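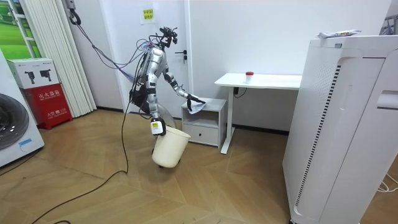 ## Changes to the Household Support Service from December

The Drodville Household Support Service will move to a new booking arrangement in December. The service currently reaches 665 households in Drodville and the neighboring district of Sendavon, and requests for help with cleaning, laundry and light errands have grown steadily over the past year. The present system, under which each neighborhood office keeps its own list, has led to uneven waiting times.

All requests will be handled by the central desk at the Ogunleye Building. Residents who already receive regular visits do not need to apply again. Their visits will continue on the same schedule, and a letter confirming the arrangement will be sent to each household before the end of November. Residents who have not received a letter by that time are asked to contact the central desk.

New applicants may use the paper form, which is available at the public library and at both neighborhood offices, or may apply by telephone between 9:00 a.m. and 4:00 p.m. A relative or neighbor may apply on behalf of a resident, provided that the resident has signed the consent section on page 2. Forms without a signature will be returned.

Some 108 households are on the waiting list at present. Places will be offered in order of need, as set out in the service policy, and then by date of application. Residents recently discharged from the hospital may request short-term help for up to 17 days while a full application is reviewed. The short-term visits cover meal preparation, changing of bed linen, and one load of laundry per visit. They do not include window washing, yard work or the moving of heavy furniture.

The fee scale remains unchanged. Households that pay a reduced fee should send in proof of income with their next renewal. Copies are acceptable, and original documents should not be mailed.

Cleaning supplies will continue to be provided by Cevico under the existing contract. Residents who prefer particular products for reasons of allergy or skin sensitivity should note this on the form or inform the central desk. Supplies purchased by the resident cannot be reimbursed.

The Sendavon neighborhood office will be closed for the last two weeks of December. Telephone service at the central desk will continue during that period, with shorter hours, from 10:00 a.m. to 2:00 p.m. Messages left after closing will be returned on the next working day.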